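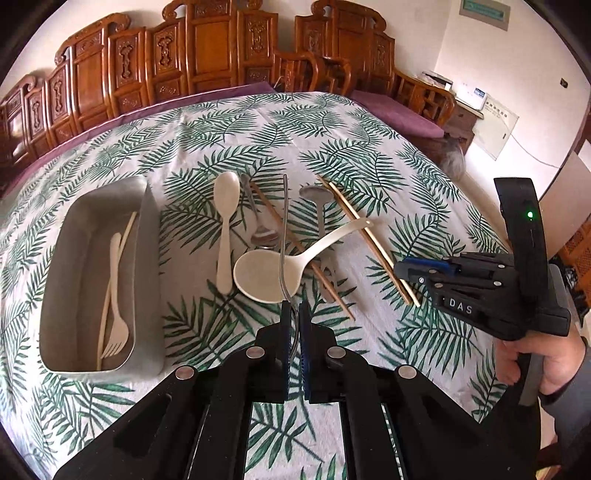

웨바드 잔류물품관리소 업무 처리 경위서

작성: 제4보관실 담당
수신: 관리소장
건명: 접수번호 513호의 보관 기간 연장 요청에 관한 건

1. 경위

본 관리소는 게톤과 메르샤를 잇는 연락선 및 그 부속 대합실에서 수거된 물품을 접수하여 보관하고, 정해진 기간이 지나면 처분하는 업무를 수행한다. 보관 기간은 규정 제4조에 따라 60일이며, 기간 안에 소유자가 나타나지 아니한 물품은 켈리코 하역장으로 이송한다. 제4보관실은 이 가운데 종이류와 서신류를 담당한다.

접수번호 513호는 11월 마지막 연락선의 이등 선실에서 수거되었다. 접수대장에는 다음과 같이 기재되어 있다. 회색 표지의 공책 한 권. 표지에 성명 없음. 안쪽 면에 연필로 쓴 글. 젖은 흔적이 있으나 판독 가능.

규정상 담당자는 소유자를 확인할 목적으로만 서신류의 내용을 열람할 수 있다. 담당자는 접수 다음 날 오전에 해당 공책을 열람하였다. 첫 면에는 주소도 연락처도 없었고, 날씨에 관한 기록이 있었다. 원문을 옮기면 다음과 같다.

"오전에 안개. 메르샤 쪽 등대가 보이지 않음. 정오 무렵 걷힘. 어머니는 보인다고 하셨음."

둘째 면도 날씨였다. 셋째 면도 같았다. 담당자는 소유자의 신원을 알 수 있는 기재를 찾기 위하여 열람을 계속하였으며, 이 과정에 업무시간 외의 시간이 일부 사용되었음을 보고한다.

2. 열람 결과

공책의 기록은 하루에 한 항목씩이며 총 600항목이다. 각 항목은 안개의 유무, 등대의 식별 여부, 그리고 어머니의 진술로 이루어져 있다. 앞부분에서 기록자의 관찰과 어머니의 진술은 대체로 일치한다. 중간에 이르면 두 진술은 어긋나기 시작한다. 해당 부분을 일부 옮긴다.

"맑음. 등대 보임. 어머니는 안 보인다고 하셨음. 창을 닦아 드렸음."

"맑음. 등대 보임. 어머니는 안 보인다고 하셨음. 의자를 창 쪽으로 옮겼음."

"비. 등대 안 보임. 어머니는 보인다고 하셨음. 그렇다고 말씀드렸음."

이후의 기록에서는 등대의 식별 여부를 적는 칸이 차츰 비게 되고, 어머니의 진술만이 남는다. 어머니는 배가 들어온다고 하셨다. 어머니는 아버지가 배에서 내린다고 하셨다. 어머니는 아버지의 모자가 바람에 날아갔다고 하셨다. 기록자는 이에 대하여 의견을 덧붙이지 아니하였다. 다만 모자에 관한 진술이 있은 날의 여백에 "바람 없었음"이라고 적은 뒤 줄을 그어 지운 흔적이 있다.

마지막 항목은 다음과 같다.

"맑음. 등대 보임."

그 뒤의 면은 비어 있다.

3. 소유자 확인을 위한 조치

가. 담당자는 연락선 운항사무소에 해당 편의 이등 선실 승객 명부를 요청하였다. 사무소는 이등 선실의 경우 명부를 작성하지 아니한다고 회신하였다.

나. 담당자는 메르샤 등대가 보이는 거주지를 지도에서 확인하였다. 게톤 북쪽 비탈의 주택가가 이에 해당하며, 남쪽 부두 일대는 창고에 가려 해당하지 아니한다. 담당자는 북쪽 비탈의 동사무소 게시판에 습득물 공고를 게시하였다. 공고문에는 규정에 따라 물품의 종류와 접수번호만을 기재하였다.

다. 공고를 보고 방문한 사람은 한 명이었다. 방문자는 회색 공책을 분실하였다고 진술하였으나, 내용을 묻자 가계부라고 답하였다. 담당자는 본 물품이 아님을 알리고 돌려보냈다. 방문자는 돌아가기 전에 그러면 이것은 무슨 공책이냐고 물었고, 담당자는 규정상 답변할 수 없다고 하였다.

라. 담당자는 휴무일에 북쪽 비탈을 직접 방문하였다. 이 방문은 출장 명령에 의한 것이 아니므로 여비를 청구하지 아니한다. 비탈 위쪽의 집들은 창이 모두 바다를 향하고 있어 그 가운데 어느 집인지 특정할 수 없었다. 당일은 맑았고, 메르샤 쪽 등대는 육안으로 식별되었다.

4. 보관 기간 만료 및 1차 연장

60일의 보관 기간이 만료되는 날 오전, 담당자는 513호를 이송 대상 목록에 올렸다가 같은 날 오후에 목록에서 제외하였다. 제외 사유란에는 "판독 미완료"라고 기재하였다. 이 기재는 사실과 다르다. 담당자는 당시 600항목의 판독을 모두 마친 상태였으며, 이에 대한 소장의 지적을 인정한다.

켈리코 하역장의 종이류 처리 절차는 담당자도 잘 알고 있다. 서신류는 표지를 떼어 낸 뒤 한데 묶어 물에 풀고, 그 펄프는 포장지 원료로 쓴다. 담당자는 제4보관실에 근무하는 동안 이 절차에 이의를 제기한 일이 없으며, 앞으로도 절차 자체에 대하여는 이의가 없다. 관리소의 서가는 한정되어 있고, 모든 물품을 보관하는 것은 보관이라 할 수 없다는 선임자의 견해에 동의한다.

5. 추가로 발견된 사항

이송 목록에서 제외한 뒤 담당자는 공책의 뒤표지 안쪽에 접힌 종이가 끼워져 있음을 발견하였다. 최초 접수 시 누락된 것이므로 접수대장을 정정하였다. 종이는 연락선 승선권이며, 출발지는 게톤, 도착지는 메르샤이다. 성인 두 명분으로, 한 장만 검표되어 있다.

담당자는 운항사무소에 이등 선실 승선권의 판매 기록을 다시 문의하였다. 사무소 직원은 두 명분을 사서 한 명만 타는 일은 드물지 않으며, 옆자리에 짐을 놓으려는 승객이 그렇게 한다고 답하였다. 담당자가 해당 선실에서 짐이 수거된 바 없다고 하자, 직원은 그것은 관리소가 더 잘 알지 않겠느냐고 하였다.

6. 요청 사항

담당자는 다음과 같이 요청한다.

첫째, 접수번호 513호의 보관 기간을 60일 추가 연장하여 줄 것. 연락선은 겨울 동안 감편 운항하므로 소유자가 봄 이전에 웨바드를 방문하기 어려울 수 있다.

둘째, 연장이 허가되지 아니할 경우 물품을 켈리코로 보내지 아니하고 메르샤 등대의 관리 사무실로 이관하여 줄 것. 기록의 대상이 해당 시설이므로 관련 기관에 해당한다고 볼 여지가 있다.

셋째, 담당자의 업무시간 외 열람에 대하여는 규정에 따른 조치를 받겠다.

7. 소장 회신 (별지에서 옮김)

첫째 요청은 불허한다. 동일 물품에 대한 2차 연장은 전례가 없다.

둘째 요청은 검토하였다. 등대는 여러 해 전에 무인으로 전환되어 관리 사무실이 존재하지 아니한다. 수령인이 없는 곳으로의 이관은 처분으로 본다. 규정은 처분의 장소를 켈리코로 한정하고 있으나, 운반 도중의 경로에 대하여는 정한 바가 없다.

셋째 요청에 관하여는 구두로 주의하였으므로 별도의 조치를 하지 아니한다.

8. 처리 결과

담당자는 회신을 받은 다음 날 오전 513호를 인수하여 켈리코행 운반 물품으로 등록하였다. 운반 경로는 게톤에서 승선, 메르샤 경유로 신고하였다. 승선권은 담당자의 비용으로 두 장을 구입하였다.

출항 시 안개가 있었다. 정오 무렵 걷혔으며, 등대가 보였다. 담당자는 공책의 마지막 항목 다음 면에 이 사실을 연필로 기재하였다. 보관 물품에 대한 가필은 규정 위반에 해당하므로 함께 보고한다.

물품은 현재 운반 중이다.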